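How Does a Robot Learn to Pick Something Up?

A Nusus Kids explainer, by Verena Berchtold. Reading time: one snack.

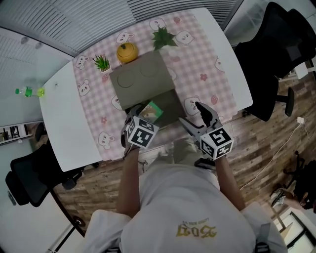 First, a quick question

Pick up a cup. Any cup. Done? OK, how did you do it?

Hard to say, right? Your hand just went there. You didn't think "elbow out, wrist down a bit, thumb here, squeeze." But a robot has no idea what a cup is, or where its own hand is, until some software tells it. Software means the instructions a computer follows. Lots and lots of instructions.

So people show it. Two hand-held grippers, one for each hand, and a small packet at a cardboard box. Every move the grippers make can be turned into numbers. The numbers go to a computer. The computer looks for patterns. That's the short version. Long version coming up.

What are those black and white squares?

See the white cube on each gripper? With the blocky black patterns? Those patterns are called markers. They look a little like the square codes on posters that you scan with a phone.

A marker is easy for a computer to find. Really easy. Black next to white, straight edges, sharp corners. A hand is hard to find. Hands are bendy and soft and they change shape all the time. A square is always a square.

Each marker pattern is different from the others in its set, so the computer can tell which is which. This one's the left gripper, that one's the right. No mixing up.

And there's a clever bit. Hold a book flat in front of your face. Looks like a rectangle. Now tip it away from you. The far edge looks shorter, doesn't it? The software uses that exact trick. It checks the four corners of a marker and works out how far away it is, and which way it's tipped. Two answers from one square!

Grown-ups call this a "pose." Pose = where a thing is + which way it's turned. Good word to know.

Why a cube and not just one sticker?

Because hands turn over. If there was one flat sticker and you twisted your wrist, the sticker would face the floor and poof, the computer has lost you. A cube has six faces. Turn it however you like and some face is probably looking at the camera.

Try it with a dice. Put it on the table, look at it from the side a bit. How many faces can you see? Never more than three at once. But almost never zero either, unless your sister is standing in front of it.

Things getting in the way is a real problem. It has its own name too: occlusion (say it "uh-KLOO-zhun"). When a marker is blocked the software has to guess. It looks at where the gripper was a moment ago and how fast it was going and says, well, it's probably there now. Then the marker pops back into view and the software fixes it's guess.

From moving to numbers

OK so now we have poses. Lots of poses, one after another, like the pages in a flip book.

In the program we run at Nusus, which is called Haslinger, each page of the flip book has these things on it:

- the time
- where the left gripper is
- where the right gripper is
- which way each one is turned
- how wide open each one is
- the picture from the camera at that moment

One go at a job from start to finish is called a demonstration. Demo for short. Our shortest demo has 33 pages. Our longest one has 1,168, and that was me trying to put the lid on a box of crayons. I'm not proud of it.

How wide open each gripper is turns out to matter a LOT. A robot can get its fingers to exactly the right spot and still drop the thing, if it closes too early. Or it closes too late and grabs air.

Now the learning part

Here is where lots of people think the robot just copies. Like a video playing back. Nope! Well, you could do that. We tried it. It works great until you move the box by the width of one finger. Then the robot reaches for where the box used to be. Every time. Very confident, very wrong.

So the software needs to learn something better than "go to this spot." It needs to learn "go to the box, wherever the box is."

Here's how. The computer is given one page of the flip book. It looks at the picture and has to guess: what did the grippers do next? Then it gets to see the next page. Was the guess close? Was it way off? It changes itself a tiny bit so the next guess will be better. Then another page. Then another.

This is training. It's a bit like learning to catch. At first the ball hits you in the nose. After a while your hand is there before you know why.

For our first real try we used 32 demos. Not enough. The robot learned to reach, sort of, then it would stop just above the packet and hover like it forgot why it came into the room. For the second try Waltraud Imhof, who writes the training part of Haslinger, wanted 3,000. It took us until August. Much better.

Why the fancy tablecloth?

Look at the table again. Pink and white checks, strawberries, little cartoon faces. A plant. A yellow pumpkin. Kind of a lot, for one box!

Now think about your kitchen table. Is it plain and white with one thing on it? Mine has mail, a banana, two pens that don't work.

If a computer only ever sees a packet on a plain table, it may learn the wrong lesson. It may decide "the thing that isn't white is the thing to grab." Then put it in a real kitchen and it tries to grab a strawberry that's printed on the cloth. Busy tables make the guessing game harder, so the computer has to pay attention to what matters.

Same with the stuff standing nearby. A pumpkin behind the box isn't part of the job. The software has to learn to leave it alone, and also not knock it over on the way past. That last bit is called planning. Planning is choosing a path. Shortest path is a straight line but if there's a pumpkin on the line you go around the pumpkin.

Two hands are harder than one

Open a jar. One hand holds, one hand turns. You knew that when you were about three.

For software, two hands is more than double the work. The left has to know what the right is up to. If one is holding a box still and the other one is reaching in, they've got to agree on when. If they don't agree you get a fight. Two arms, one box, nobody wins, box gets squashed.

So Haslinger doesn't learn left and right as two seperate jobs. Both hands go on the same page of the flip book, and the computer guesses for both together.

Words to show off with

Marker: a black and white pattern that's easy for a computer to find.

Pose: where something is and which way it's turned.

Occlusion: when something is in the way and the camera can't see.

Demo: one go at a job, start to finish, saved as numbers.

Training: guess, check, change a little, guess again. For ages.

Planning: picking a path that doesn't hit the pumpkin.

Try it at home: be the software

You need a friend, a spoon, a box and something small to put in it. A wrapped candy is good. No water, no eggs please.

1. Your friend is the robot. Eyes closed, spoon in hand.

2. You're the software. You can only say these words: left, right, up, down, forward, back, stop, tip.

3. Put the candy on the table. Get the robot to scoop it up and drop it in the box.

4. Count how many words it took. Write it down.

5. Move the box a little. Now read out the SAME words in the same order, no changes. What happens?

6. Swap.

Step 5 is the good one. That's the copying problem from before. If you want it extra hard, give the robot two spoons.

Questions kids sent us

Does the robot know it's holding something?
Not the way you do. It might notice the fingers stopped closing before they were all the way shut. That's a clue that something is in there. Or it looks with a camera.

Can it learn from just one demo?
People are working on it. Ours can't. Ours learned one box from one demo and then was scared of every other box. (Not really scared. It just sat there.)

What if the person makes a mistake in the demo?
Good one. Sometimes we throw the demo out. Sometimes we keep it, if the person dropped the thing and then picked it up again, because then the robot gets to learn how to fix a drop.

Does it have to be a boring job?
No! Waltraud did a whole batch with socks. Socks are awful. They have no shape.

How do you turn the grippers into a real robot hand?
The robot's fingers open and close in a similar way to the ones people hold. So the numbers for "this far open" can be used for both. The arm part gets worked out after, by a different piece of the program, which figures out how much to bend each joint so the fingers end up in the right pose. There's a page on that coming next, it has a lot of elbows in it.

Next page: Where Is My Elbow? How Robot Arms Bend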